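How a Braided Bracelet Holds Together

Have you ever tugged on a friendship bracelet and wondered why it doesn't just fall apart? It's only string! A single piece of string is floppy and weak, and if you drop it on the floor it lies there like a noodle. But cross a few pieces over each other in the right order and you get something you can wear on your arm every day for a whole summer. People have been doing this for thousands of years, with grass, with hair, with leather, with silk, and it still feels a little bit like magic when you do it yourself.

So let's find out how it works. You'll need your eyes, your fingers and, if you want to try the braid near the end, some yarn.

First, what is a cord made of?

Find a piece of yarn or kitchen string and look at the cut end. See how it frays? Pull gently and it comes apart into thinner strings. Those thinner strings are called plies. Untwist one of the plies and you'll get down to wispy hairs, finer than the ones on your head. Those are fibers.

A fiber by itself snaps with hardly any pull. Twist a lot of them together, though, and they start to squeeze each other. The harder you pull on the string, the tighter they squeeze, and the squeezing stops them from sliding. That grip between things that rub together has a name: friction. You use friction all day long. It keeps your sneakers from sliding on the gym floor and it keeps your shoelaces tied (most of the time).

Twisting has one problem. Let go of the end and it wants to untwist. You can feel this if you twist a piece of yarn really tightly and then let one end go - it spins around like a tiny propeller!

Spinners worked out a clever trick for this. They twist the fibers one way to make a ply, then twist two or more plies together in the opposite direction. Each twist is trying to undo itself, but they're pushing against each other, so the string settles down and stays put.

From twisting to braiding

Braiding is different from twisting. In a braid, the strands take turns crossing over one another. The most famous braid uses three strands, and you may have worn one in your hair. The right strand goes over the middle. Then the left strand goes over the middle. Right, left, right, left, all the way down.

Watch one strand by itself and you'll see it zigzag from one side to the other. Every time it zigs, another strand crosses on top of it and holds it down. So each strand is both a holder and a thing being held. A braid lies calmly on the table when you let go of the middle of it, too, with no propeller business.

My neighbor Honeylyn Buenaventura has been making cord bracelets since she was 11, and she taught me to feel a braid before looking at it. Close your eyes and run your thumb along one. A flat three-strand braid has little bumps down both edges. A round braid, which often has four strands or more, feels the same on every side, a bit like a rope. She can tell how many strands there are just by touch. I get it wrong a lot!

Color helps your eyes in the same way. If all the strands are the same red, the braid looks like one solid thing. Mix in a second and a third color and suddenly you can follow the path of each one. 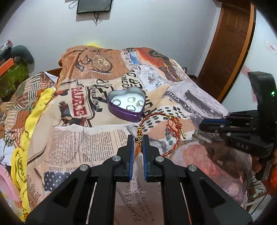
Red, orange and gold go beautifully together because they are neighbors on the color wheel. Artists call them warm colors. Put them side by side in a braid and your eye slides from one to the next, as if the cord were glowing a little. Now imagine the same braid in red and bright green. Those two sit across from each other on the wheel, and they make each other look louder. Neither choice is wrong. Try both and see which one you'd rather wear.

What about the metal parts?

Lots of cord bracelets have bits of metal on them, and these small parts have names of their own. Jewelry makers call them findings, which is a funny word for things that are always getting lost under the couch.

A charm is a small decoration that sticks out or hangs down. It can be a star, a fish, a letter of your name or a stone sitting in a metal holder. The holder is called a setting. If the metal goes all the way around the edge of the stone like a picture frame, it's a bezel setting. If little metal fingers reach up and grab the stone, it's a prong setting. Next time you see a grown-up wearing a ring with a stone, ask politely if you can look closely and decide which kind it is.

Bands and tubes can slide over a cord to dress it up or hide something. What would you want to hide? The cut end! A cut end is the weak spot, the place where all those twisted fibers are free to wiggle loose. So makers tuck it inside a metal tube, or tie a thick knot just before it, or dip it in glue. Your shoelaces have this too. The hard tip is called an aglet, and once it cracks off you know exactly what happens to the lace.

Then there's the fastening. A bracelet has a puzzle to solve: it must be big enough to go over your hand, but small enough to stay on your wrist, and your hand is wider than your wrist. Go ahead and check. Some bracelets stretch. Some have a hook. Some have a loop on one end and a knot or bead on the other, and the knot pushes through the loop and sits snugly on the far side. The loop and knot is one of the oldest fastenings there is, and you've met it on coat toggles as well.

Is gold-colored the same as gold?

Good question, and Noel Malabanan asked it at our library craft table before I could bring it up. Plenty of jewelry that looks gold is made of another metal, such as brass, or has a very thin coat of gold over something cheaper. Real gold is soft, heavy and costs a lot. Brass is a mix of copper and zinc, and it shines yellow when it's clean. Leave it alone for a while and it goes dull and brownish. That change is called tarnish, and silver does it too, only silver turns gray or nearly black.

You can't always tell what a metal is by looking at it. Jewelers sometimes look for tiny stamps, called hallmarks, on the inside of a ring. You may need a magnifying glass to read them. A simple test you can do at home is to hold a magnet near the piece. Gold, silver, copper and brass won't jump to a magnet, but steel usually will.

Braid one yourself

Okay, yarn time! This makes a simple flat bracelet.

Cut three pieces of yarn in three different colors, each 15 inches long. Hold them together and tie a knot near one end. Tape the knot to the table so it can't run away from you.

Spread the three strands out like a bird's foot. Take the right strand and lay it over the middle one. It is now the new middle strand. Take the left strand and lay it over that. Now the right again. Say it out loud if you like: right over middle, left over middle.

Pull gently after each crossing. Try to pull the same amount every time, so the bumps come out even. If one side looks lumpy, just undo a few crossings and do them again. Hamdia Dinsa, who is seven, redid hers four times and it came out better than mine.

Stop when the braid will go around your wrist with room for a finger underneath. Tie another knot. Leave a bit of fringe past the knot if you like the look of it, or trim it short. Ask someone to tie the two ends together for you - it's really hard to tie a knot with one hand!

Keeping your treasures

Cord gets fuzzy when it rubs against rough things, and it fades if it sits in strong sunshine day after day. Metal gets scratched when it bumps other metal. So small jewelry likes a small home. A tin with a bit of soft padding in the bottom is perfect for rings, and a candy tin works well once the candy is gone (somebody has to eat it, I suppose). Lay bracelets flat or in a loose circle so they don't get kinks.

Take your bracelet off before you wash dishes or go swimming. Wet cord can take hours to dry, and chlorine from a pool can change its color.

Words to remember

Fiber: a very thin hair of cotton, wool, silk or some other material.
Ply: a strand made by twisting fibers together.
Friction: the grip between two things that rub against each other.
Finding: a small part used in making jewelry, such as a clasp or a loop.
Setting: the metal part that holds a stone.
Tarnish: the dull color some metals turn when they've been out in the air.

Something to try next

Make the same braid again with one very thick strand and two thin ones. Before you start, guess what it will look like. Then try four strands, and see if you can invent your own rule for which one crosses next. Write your rule down and give it to a friend, and find out if their bracelet matches yours.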